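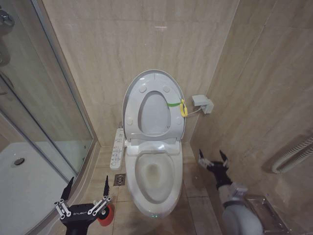 What do you need to build a bathroom robot project at home?
A robot with two arms that you can get time on, a real bathroom with a door wide enough, a laptop, and a lot more patience with tile than you'd think. The software side of ours runs on one ordinary desktop in the hallway.

OPENING (keep it short, they've just had coffee)

Hi everybody, I'm Hawi. Waltraud Ehlers is the other half of this, she's at the back with the laptop, wave please! We call the project Nellach and it lives at the shared workshop in Flernitcombe, except for the part that lives in a bathroom. I have 21 minutes and I talk fast, so shout if I lose you.

Say what it is before anything else: we want a two-armed robot to do small bathroom chores. Get up to the toilet, find the lid and the seat, pick up a thing with a handle, put the thing back where it was. Small stuff. I write the grasping code, Waltraud does everything that has to do with cameras.

WHY A BATHROOM

Everyone starts with a kitchen table. We did too, for a month, and then Waltraud said fine, it can pick up a cup, can we go somewhere horrible now? And a bathroom is horrible (for a robot, mine's very nice). Beige marble pattern on the walls, beige floor, glass on one side, white toilet, white shower tray. The glass shows you the wall behind it and the wall in front of it at the same time, and our depth estimate believed both of them.

Tell the towel rail story if people are awake. Short version: first map we made had a second shower in it.

THE HEAD VIEW

Head camera is for planning only. It gets the whole layout: toilet against the back wall, shower enclosure to the left, side wall to the right. We ask it for three things, where's the bowl, is the lid up, where's the free floor. The lid check is my favorite piece of code in the whole project because it's so dumb. It compares an outline, that's it.

Don't forget to mention the arms. Both grippers show up low in the head view and you have to mask them out. I forgot. The planner then spent an afternoon steering politely around its own left hand.

Clearance: 40 millimeters, everywhere, no exceptions. I tried less and Waltraud made me put it back.

THE WRIST VIEW

Slow down here, this is the bit people ask about. Once the hand is near the toilet we stop using the head camera and switch to the one at the gripper. It's a funny view, you look along the hand, GALBOT lettering at the bottom, fingers above it, and past that the toilet, the glass, and whatever the room lights are doing on the tile. Those bright spots on the wall! We threw them out with a brightness cutoff and it was the best evening's work of the spring.

White object, white toilet behind it. So color is no use at all, and we go by shape: upright, rounded tip, sits between the two fingers. The tip is what the code looks for.

Also watch the hose. It hangs in a curve behind the gripper, and it's white as well (of course it is), so it gets its own no-go zone.

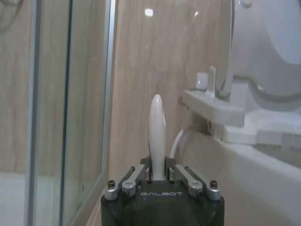
WHAT WE'D DO DIFFERENTLY

Start with lower speeds. Label the glass by hand on day one, it takes less time than arguing about it. And save the logs under sensible names, because ours go up to 534 and I named a good number of them "test again."

The Demissie script, the one that lines up the two cameras, is 200 lines and you can have it. Ask Waltraud for the link, she has the clean copy.

QUESTIONS

If someone asks about closing the lid: we're working on it, April maybe. If someone asks about cleaning: different talk. Hand the mic to Waltraud for anything with lenses in it, and give the clicker back to the desk on the way out.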